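Looking after tea towels and everyday cloths

We get through a shocking number of tea towels in this house, and for years I treated them as something you simply wear out and replace. Then my neighbour Obadia Kashindye, who ran the kitchen at the Sinine guesthouse until he retired, looked at the grey, limp thing I'd handed him to dry a glass with and very kindly offered to show me what I was doing wrong. Most of what follows came from him, with a few bits of my own that I've picked up along the way.

Before the first use

New cotton and linen cloths come with a finish on them that makes them look lovely and dry absolutely nothing. Wash them twice, warm, with half your usual powder, before you expect anything of them. If it's a red check, do the first wash on its own (I have a drawer of pink pillowcases to show for not doing this!) and hang it well clear of anything pale until it's dry.

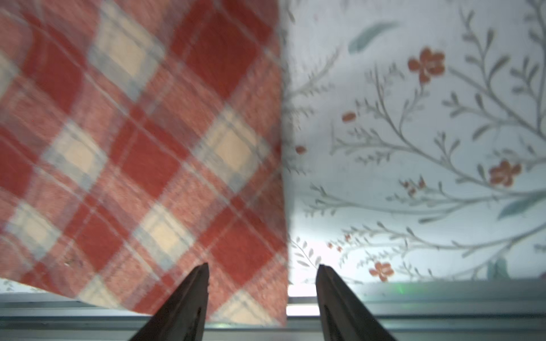 Washing

Leave out the fabric softener. It coats the threads and you'll find yourself pushing water round the plate. A small cup of white vinegar in the drawer of the machine does the job far better, and no, the cloths don't come out smelling of chips. Tea stains want a soak overnight in a bucket with a spoonful of soda crystals. Grease wants washing-up liquid rubbed in with your thumb while the cloth is still dry, then left for an hour or so. Turmeric I have never beaten, though a few sunny afternoons on the line will fade it nicely.

Keep glass cloths apart from the rest. I sew a loop of tape to the corner of mine so I can tell them at a glance, and the loop is handy for hanging too.

Hanging and storing

A damp cloth folded over the oven handle will smell by teatime — give it a hook and let the air get all round it. I have a short rail with hooks by the back door, and it has turned into the most useful thing in the kitchen. A wire basket hangs very happily from a rail like that and takes all the odds and ends that otherwise drift about the worktop: a clock, a booklet, whatever you're forever hunting for.

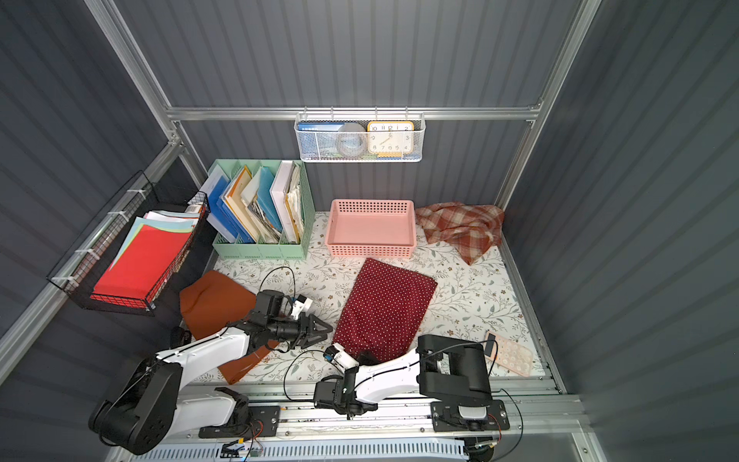 Do check that the hooks are deep enough to stay put when you lift something out in a hurry. My first set were shallow little things and the whole lot came down on the cat's dish one morning.

When a cloth finally goes thin in the middle, cut it in half, swap the outer edges to the centre and run a seam down. My grandmother did this with sheets, and it works just as well on a tea towel if you don't mind a ridge. After that it's dusters, and after that it's the tin under the sink for shoe polish.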